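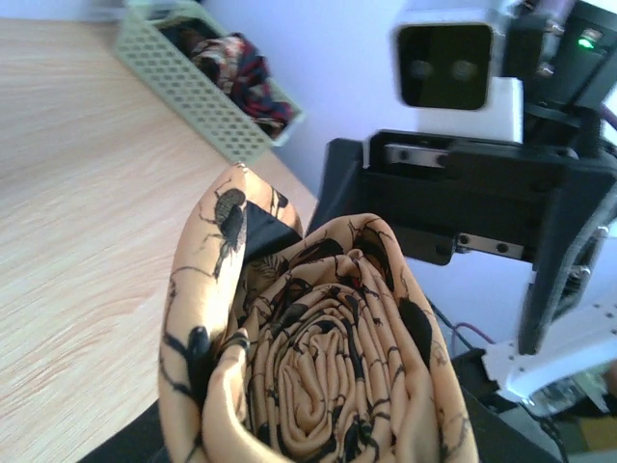 Roxana Huamán wrote back that satin should never be rolled this tight for storage, it keeps the creases for weeks.

Thank you Roxana. I rolled the beetle print again, looser, and the outer layers still slide and open on the table. Ticket 693 stays open.

Tried until now:
25th January - cotton tape at both ends. Tape holds, but it leaves a mark on the tan side.
Next try - roll on a cardboard tube from Lutport, 31 mm. Too thin, the middle is again a tight spiral.

Question to Naserham support: do you sell a wider tube, and must the print face in or out? I need to send the piece to Nina in February.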